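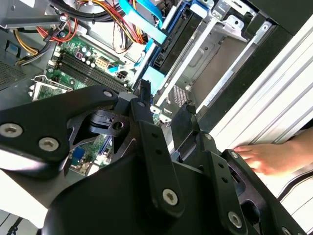
科技 > 机器人 > 现场快讯

拆机机械臂复位后夹爪自行合拢，Gratness项目停机一天半后恢复

4月　文/Corina Widmer

Clakbridge的旧电脑拆解线本周出了一次故障，好在没有人受伤，原因也找得相当漂亮！周三上午，Sustelex公司的Gratness拆机单元在按下急停、重新复位之后，夹爪没有等操作员确认，就自行合拢了一次。当时它正停在一台台式机的硬盘架旁边，一根数据线的插头被夹裂，硬盘本身完好。

现场负责人Gertraud Lanz当即让整个单元断电，并通知了厂方。从断电到恢复试运行，前后一天半。对一个还在试验阶段的项目来说，这个速度很让人佩服，何况中间还包括一次完整的日志回放。

先说说这套单元在干什么。Gratness的目标是让机械臂把退役台式机里的硬盘、内存和电源逐件取出来，分类送去检测，能用的接着用。听上去简单，做过的人都知道机箱里有多挤：线缆横在硬盘架前面，卡扣藏在线缆后面，换一个型号，卡扣的位置又变了。周三那一批共有23台，出故障的是第10台。 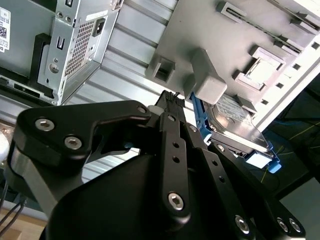 取硬盘是整个流程里最讲究手感的一步。夹爪要先找到托架的边，稍稍夹紧，再顺着滑轨的方向往外带。力小了会打滑，力大了塑料托架会变形。控制程序为此专门写了一段“保持”逻辑：只要夹爪认为自己手里有东西，就会维持夹紧力，免得硬盘中途掉进机箱里。

问题就出在这段逻辑上。据负责控制软件的Florian Auer介绍，急停触发时夹爪已经松开，可是“手里有硬盘”这个状态没有跟着清掉。复位以后，程序读到旧状态，以为硬盘要滑脱，于是立刻补了一下夹紧力。整个动作只用了68毫秒，站在旁边的人根本来不及反应。

“看到回放的时候，我第一反应是高兴，”Auer说，“它严格照着我们写的做了，所以我们能找到是哪一行。最怕的是那种重复不出来的毛病。”他和同事当天下午就在空机箱上把故障重现了3次，次次动作一样。 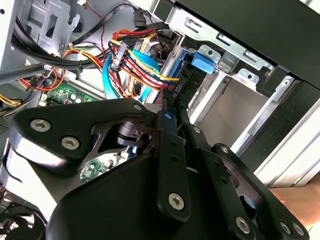
夹爪伸入打开的台式机机箱，彩色电源线束旁可见蓝色硬盘卡扣。

安全方面的讨论更热闹一些。Lanz认为，夹坏一个插头是小事，真正要紧的是复位那一刻：按习惯，急停之后大家会凑近去看，有时还会伸手理一下线，而这恰恰是夹爪可能再动的时候。她在周三中午就贴出了临时规定，复位前所有人的手必须离开机箱，由操作员大声报一遍“手已离开”，另一人答复后才能按复位键。这条规定目前继续有效，即使软件已经改好。

软件的改动有两处。急停一旦触发，夹爪的持物状态一律清空；复位之后，夹爪保持不动，要等操作员在面板上单独确认，才允许恢复夹紧力。电气工程师Domenica Rainer还提议给夹爪的驱动电源加一路独立切断，让急停不再依赖程序去“记得”松手。零件已经下单，到货前夹爪的速度上限会调低，节拍自然慢一点，大家都能接受。
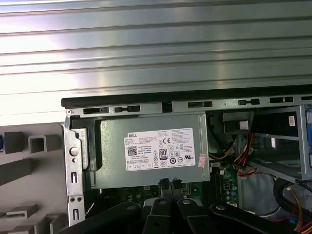
电源的拆卸没有受到这次故障影响，不过也一并做了检查。这一步用的是另一段程序，夹爪不需要长时间维持夹紧，日志里没有找到类似的残留状态。Rainer仍然要求把两段程序的复位流程统一起来，她的理由很实在：值班的人不该去记哪一步复位要多按一个键。

恢复运行后，剩下的机器已经全部拆完，中间操作员特意按了几次急停，夹爪每一次都老老实实停在原处。记者在旁边看得很过瘾，尤其是硬盘顺着滑轨出来的那一下，干净利落，让人忍不住想再看一台！

Sustelex方面由Pirmin Eberhard负责整理故障报告，里面会附上回放数据和修改前后的程序对照。Clakbridge的同事希望把报告也发给其他在做拆解的团队，Eberhard已经答应，只是要先把机箱里硬盘的序列号遮掉。独立切断电路装好以后，单元还要再停半天做验收。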